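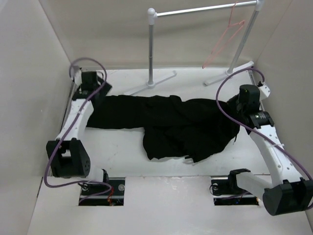

Black garment, laid flat. Wrinkled end to end.

Thread on hanging up clothes, mostly black ones. I've been sorting out the wardrobe situation since June and a few people asked me to write it down.

I own a lot of black. Shirts, a couple of dresses, tops with strings and ties on them. In a pile they all look the same and you can't find a neckline without picking everything up twice.

First thing I do now is lay the piece out lengthwise on something pale. A white sheet on the bed is fine. Black on a dark bedspread is useless, you can't see where the sleeve ends and the body starts.

Get the two ends apart first. If one end is flat and the other is bunched up, work on the bunched end and leave the flat one alone. I used to shake the whole thing and then had to start over.

Then find the neck. Feel for the label or the thicker seam. Once you have the neck the rest sorts itself out.

Hanger question. Ans Bosman told me to throw out all the thick ones and go thin. I kept five thick ones for coats and switched everything else. I did get more on the rail. Things with wide necks slide off more, so those I fold.

Someone asked about the rail. I had one from Ambridge for years, 750 mm wide, and it was okay until I put winter coats on it. The bar bowed in the middle. My mistake, it was sold for shirts.

The Prulmont one I looked at after that was 1064 mm and would have blocked the radiator. Measured it with tape on the floor on a Tuesday evening and gave up on it.

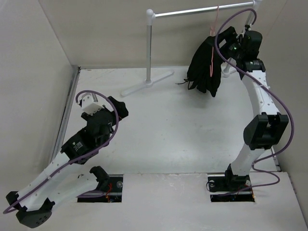 Freestanding racks are worth it if you rent. No drilling, and you can move one to the window when you need to. Check the bar after you put it together, though. The one with the pink hanger on it slopes up a bit to the right, and on a slope like that I'd keep an eye on anything light. Usually it's a connector that isn't pushed all the way on. Take the bar out, push both connectors down onto the posts, put it back.

Feet matter more than the bar. Long feet are annoying in a hallway but short ones tip. I have caught my toe on mine more times than I want to say and I would still buy long feet again.

Drawstrings. Pull them even before you hang the thing, then tie a loose bow. A string left hanging on one side catches on the next hanger and you drag two things out at once.

Loose tops with an uneven hem don't need to be straightened at the bottom. Get the shoulders right and leave it. I spent too long tugging at hems that were cut that way.

Bendik Granström asked if I steam everything. No. I hang it overnight and steam what still looks bad in the morning, usually the front.

Spacing - I leave a finger between hangers. When there isn't room for a finger, something goes in the drawer. That is the whole system.

Still to do: the Proststead drawers. They are 540 mm deep and things vanish at the back. I tried standing the folded tops on edge and they fell over by the weekend.

If anyone has the Murthy dividers, do they stay put in a deep drawer or do they slide? Will add to this when I've tried something.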